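# What I would keep from the Orklow open day

3 December 2023

I went to the Elovum open day in Orklow because a neighbor had a spare pass, and I stayed until they turned the lights off in the hallway. Most of it was what you would expect, with name tags and a welcome speech that ran long. The part worth writing about was one arm working over a two-part box of small green and red blocks.
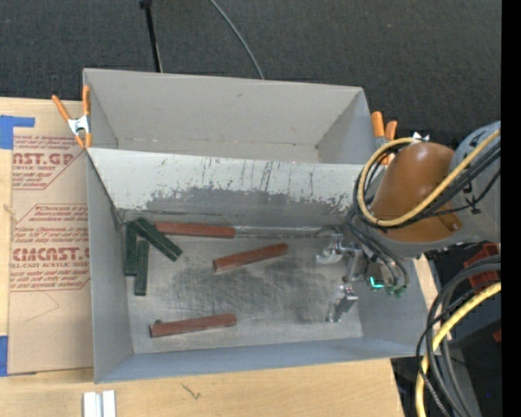

The arm is supposed to pick up blocks and move them across to the other side. Johanna Hubmann, who was running the station, told us it had been at the same job since August. She did not dress it up. She said it managed almost 70 percent of its picks on a good day, and that the blocks against a wall were the ones that gave it the most trouble. Then she let it run and stopped talking.

I think that was the right way to do it, and I wish more companies would copy her.

The floor of the box is scuffed dark in the middle, and there is a long worn band low on the divider. Spring clamps with orange handles hold on to the sides. At the Plattner booth down the hall, everything was white and new and the arm did one smooth motion over and over to music. People filmed it and walked on. At Hubmann's table they stood for a long time. A miss got a groan, and a good pick got some clapping. A boy next to me asked why it didn't just go for the easy block first, and she said that was a fair question and they were arguing about it upstairs.

My friend Khoa Hầu disagrees with me on this. He buys equipment for a packing plant and had come to look at Harley, the cart system in the next room. His view is that an open day is a sales event, and that a buyer who sees a machine miss will remember the miss. He has sat through 12 of these things and says the honest ones don't get the orders. He may be right about the orders. But he also told me, over the sandwiches, about a line his plant bought after a perfect demo, and how it needed 4 months of fixing before it could do the same thing on their floor.

A demonstration that only shows success leaves out what the buyer most needs to know - how the machine fails and who has to step in when it does. The people who will work next to it need that even more. There were several warehouse workers in my group, and their questions were better than mine. They wanted to know who resets it, how often, and whether that person has other work to do at the same time. You can't ask those things of a machine that never stops.

I would change a few things. The sound in the room was bad, and anyone standing at the back missed half of what she said. I would also put the pick rate on a card by the table, with the bad days included.

Elovum has the next open day planned for spring. Khoa says he'll go again, mostly for Harley. I have asked my neighbor about the pass.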